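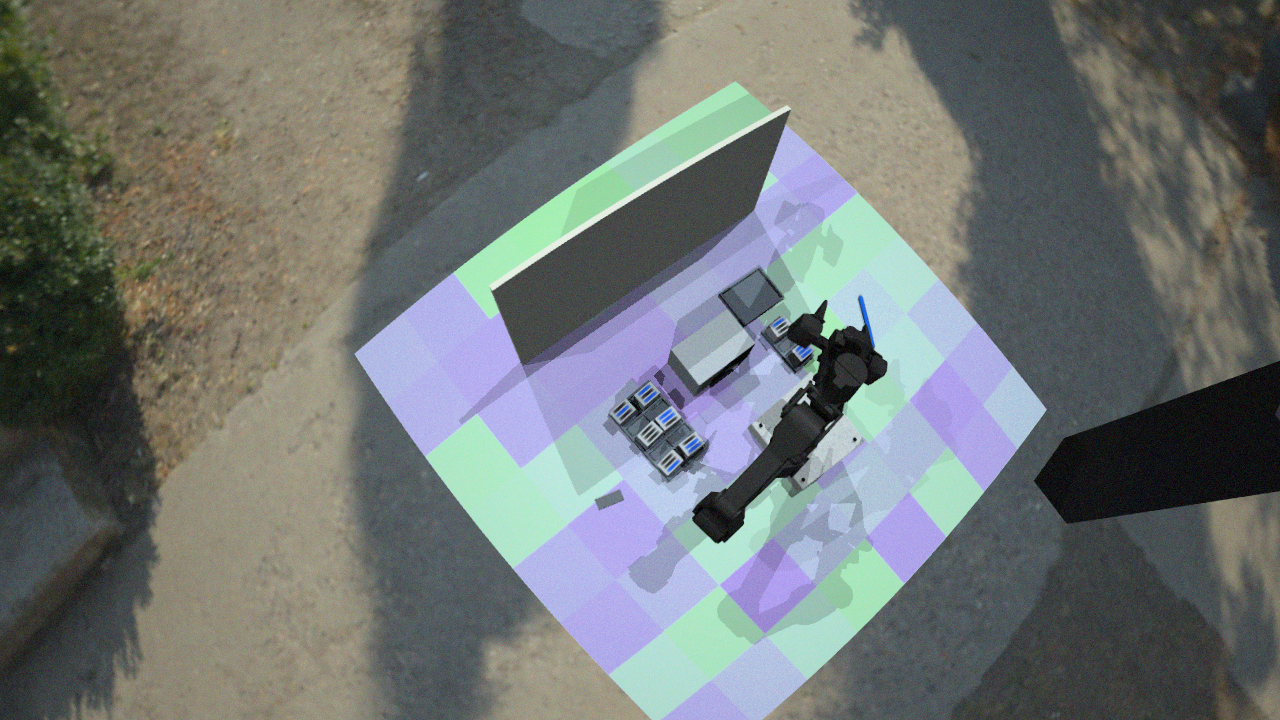 3월 작업노트 / Pomare 무성영화 복원, 4권째

14:20 시작. 스캐너 예열 끝. 어제 걸어둔 릴 다시 풀어서 확인, 수축 심한 편이라 게이트 압력 한 단계 낮춤. 퍼포레이션 찢어진 데 17군데. 전부 테이프로 임시 보강만. 본접착은 나중에.

속도 문제
아직 결론 안남. 18프레임으로 돌리면 비행장 장면은 괜찮은데 무도회 장면이 너무 늘어짐. 20으로 올리면 무도회는 살고, 형이 편지 읽는 클로즈업이 급해 보임. 권 전체를 한 속도로 가는게 맞는지 모르겠음. 당시 영사기사가 장면마다 손으로 조절했을 거라는 쪽에 한 표. 일단 두 버전 다 뽑아서 Katness 쪽에 보내기로.

자막 카드
- 4권 첫 카드 글자 반쯤 날아감. 3권 마지막 카드랑 서체 같음, 거기서 글자 따와서 채우는 중
- "돌아오지 않으면" 다음 문장이 대본이랑 다름. 대본엔 약혼녀 대사, 프린트엔 어머니 대사로 되어있음. 프린트 따라감
- 카드 지속시간 너무 짧은 것 하나. 네거티브에서 잘린 듯. 프리즈로 늘리지 말 것!! 지난번에 그렇게 했다가 그레인 멈춘거 다 티났음

1430번 프레임 근처
점프컷처럼 튀는 부분. 처음엔 결손인 줄 알았는데 앞뒤 손 위치 맞춰보니 원래 편집 같기도 함. 동생이 모자 벗고 → 바로 문앞. 사이에 걷는 컷이 있었을까? 시놉시스에는 한 줄도 없음. 보류. 메모만 달아둠.

색
염색 흔적: 밤 장면 파랑, 화재 장면 빨강. 무도회는 호박색인데 뒤로 갈수록 바래서 거의 회색. 앞쪽 40프레임 평균값 잡아서 기준으로 씀. Plurkix 플러그인으로 돌렸더니 얼굴까지 노래짐. 마스크 따로 따야함. 귀찮다.

흔들림 보정
기본값은 너무 세다. 손으로 돌린 카메라 느낌이 다 죽음. 강도 절반으로 내리고 퍼포 기준으로만 고정. 추격 장면은 보정 끔.

17:50
렌더 걸다가 디스크 꽉 참. 2권 임시파일 지워서 180기가 확보. 3권 것은 건드리지 말것, 아직 백업 안됐음. 다시 걸었고 밤새 돌 예정.

음악
Jornari에서 피아노 가녹음 옴. 화재 장면 좋음. 결말은 좀 과하다. 두 형제가 화해하는 건지 그냥 헤어지는 건지 애매한게 이 영화 맛인데 음악이 먼저 화해시켜버림. 마지막 화음 빼고 다시 부탁하는 메일 씀. 속도 확정 전이라 싱크는 아직 의미없음, 그 얘기도 같이 적음.

남은 것
- 찢어진 부분 본접착 (접착제 새 병 뜯기)
- 무도회 마스크
- 18/20 비교본 보내고 답 받기
- 첫 카드 빈 글자 채우기, 맞춤법은 당시 표기 그대로
- 5권 캔 열어서 냄새 확인. 식초 냄새 심하면 순서 바꿔서 5권 먼저 스캔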